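Gorow Plaid Cotton, Brurska Multi
Sold by the yard. 2 yard minimum.

Back in stock as of 6th June. Same mill, same weight, new dye lot. If you are matching to yardage bought in January please order a swatch first, the pink came out a touch warmer this time.

What it is: medium weight cotton plaid, plain weave, printed one side. Good for tablecloths, cafe curtains, tote linings, quilt backs, picnic stuff, pajama pants if you don't mind them loud. Not for upholstery. We get asked every week. It will not hold up on a chair seat. For that see Antal Canvas, same page, scroll down.

Print repeat is 17 inches, both directions. Buy extra for matching. On curtains add one full repeat per panel after the first, on pillows you can get away with less. The Multi has a lot going on so a small mismatch doesn't show much. The Mumen two-color does show it, be careful with that one.

Care: wash cold before cutting. It shrinks a little the first time, mostly lengthwise. Tumble low or hang. Iron on the back with steam. No bleach. First wash by itself please, the teal can let go a bit of color.

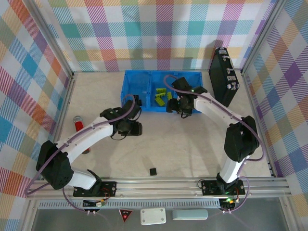
Large plaid on the diagonal, with the check print at the sides. Pink, teal, orange, purple, green and yellow on white.

Cutting on the bias: lots of you like the plaid running diagonal. Looks great but eats fabric. For a wall panel or backdrop figure roughly a third more than the straight cut. Stay stitch the edges or it will strech on you. Hang it overnight before hemming.

Hanging it flat as a wall: staple to a wood frame, or sew a rod pocket top and bottom. Start in the center and work out. Don't pull hard, the lines go wavy and you can't un-wave them. White ground is a little see-through with a window behind it, line it with plain muslin if that matters.

Thread: white for seams, the orange if you want topstitching to show. Needle 80/12. Walking foot helps on long seams but you can pin every 6 inches instead.

Colors in stock
Brurska Multi (white ground)
Mumen Two-Color, navy/cream
Mumen Two-Color, red/cream - low, ask first
Brurska Multi wide width - sold out, more coming, no date yet

Ordering: put number of yards in the quantity box. Comes in one continuous cut up to 32 yards. More than that, it will be two pieces unless you email us and we check the roll. Half yards ok after the minimum, write it in the notes.

Swatches: one per color per customer, mailed in a plain envelope, no tracking. Please look at it in daylight. Screens lie, ours too.

Returns: uncut yardage only means we can't take back cut pieces, and everything by the yard is cut. Flaws are differnt. Check it before you wash it, send a photo with a ruler next to the spot, and we replace the length or refund it, your pick.

Remnants under 2 yards go in the scrap bundle, listed seperately. No picking patterns in the bundles sorry.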